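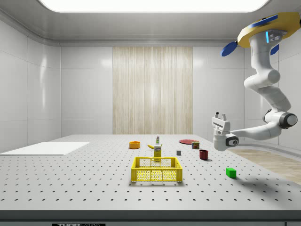
Purevley Facilities Service Desk
Category: Building systems / Heating and hot water
Location: Urnus Building, east wing
Priority: 2
Status: Closed, monitoring
Reported by: Noman Kazmi, Tenant Services

Summary
Hot water is unavailable at the restroom sinks on the third floor of the east wing during the early part of the working day. Floors below are not affected. The tenant requests correction before the September lease inspection.

Entry 1, Service Desk
The report has been received and logged. The tenant states that water at the sinks remains cold until late morning and is then normal for the rest of the day. No leaks have been reported. Assigned to Mechanical.

Entry 2, Mechanical
Attended site at the start of the working day. The storage tank was at its set temperature and the burner was firing normally. Supply to the first and second floors was satisfactory. On the third floor, the hot taps ran cold for 14 minutes before any warmth was felt. The return pipe in the east riser was cold along its full length. Circulation fault suspected. The pump was found stopped, with its indicator light on.

Entry 3, Mechanical
The pump timer was examined. The clock had lost its setting, and the start time was falling several hours later than the schedule posted in the plant room. The clock was corrected and the pump started by hand. The pump ran, but the return pipe warmed only slightly. Ticket to remain open.

Entry 4, Tenant Services (N. Kazmi)
The tenant reports some improvement but considers the wait for hot water still unacceptable. Please advise whether access to the ceiling space is needed. The tenant requires written notice for any work above the meeting rooms.

Entry 5, Mechanical
Access to the ceiling space is required at one point only, above the corridor outside the restrooms. No entry to the meeting rooms is needed. Notice has been sent to the tenant.

Entry 6, Mechanical
Attended Sat 12 June with a technician from Demirtaş. The balancing valve on the third floor return was found almost fully closed. The valve was opened and set to the value on the original commissioning sheet. The check valve beside the pump was removed, cleaned of scale and refitted. Air was released at the top of the riser. Hot water then reached the farthest sink promptly, and the return pipe was warm throughout.

Parts and charges
Backup battery for timer, Usumby: 1
Gasket set for check valve: 1
Contractor attendance, Demirtaş: charged to account 300

Entry 7, Service Desk
The tenant has confirmed normal service. The valve setting has been marked on the riser drawing. Mechanical will check the timer clock at the next routine visit. Any recurrence should be reported under this ticket.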